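Workshop notes, September — Betivby units, rental side

Start 7:40. Picked up where the last entry stops, vacant 2 bed on the upper landing. Tenant out, keys back (two sets, one mailbox key missing, charge it). Goal is ready to list by end of month. Not sure we make it.

Bathroom first. Fan runs but moves no air, tissue test fails. Pulled the cover, duct had slipped off the collar. Pushed back on, foil tape, tissue sticks now. Recaulked tub along the long side only, short side still good. Leave overnight, no water.

Kitchen — counter seam by the sink has swollen. Not replacing. Sanded the lip, sealed it, will look again before photos. Disposal hums and stops, hex key in the bottom, quarter turn, freed up. Olive pit. Range hood filter was beyond cleaning, new one from the Nyberg stock shelf, last one in that size so somebody reorder.

Living room walls: 25 nail holes, I counted becuase the move-out sheet said "a few". Filled, sanded, primed. The paint in the can marked for this unit is NOT the paint on the wall. Close, a bit yellower. Tried a patch behind where the sofa goes and it flashes in afternoon light. So whole wall, corner to corner. Adds half a day.

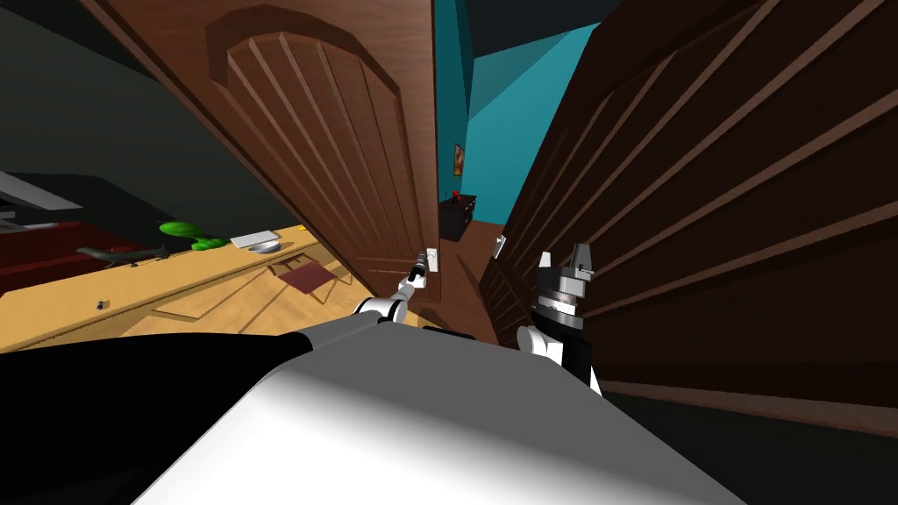

Posted by: Betivby maintenance desk
Filed under: turnovers / rentals

Radiator in the back bedroom cold at the top half. Bled it, long hiss, then water. Check pressure on the system tomorrow before anyone calls about heat. Window in same room drops when you let go, sash cord on the left gone. Cord is in the van, weights are still in the pocket, heard them knock.

Floor. Grastow quoted nearly 2,000 to refinish bedrooms and hall. Too much for this rent. Option is screen and recoat, bedrooms only, and live with the dark mark by the closet. I vote recoat. Need a yes from the office before the slot goes to someone else.

Lunch late, 2:15.

Listing draft came back from the office with "in-unit laundry". There isn't any. Laundry is shared, basement, 3 machines, one of them on the fritz again (drain error, cleared it, came back). Told them to fix the wording. Also it says storage locker included, need to check that, the old lease had it as extra.

Divasix portal still shows the unit as occupied, so showing requests are bouncing. Changed status twice, didn't save either time. Will try from the desk machine.

Left to do:
paint long wall, two coats
sash cord
smoke alarm batteries, hall and bedroom
tub caulk check in the morning, then run the shower
mailbox lock, swap the cylinder
meter reading — forgot it today, again
ask about the locker

Locked up 5:20. Windows cracked in the living room for the primer smell, close them if it rains.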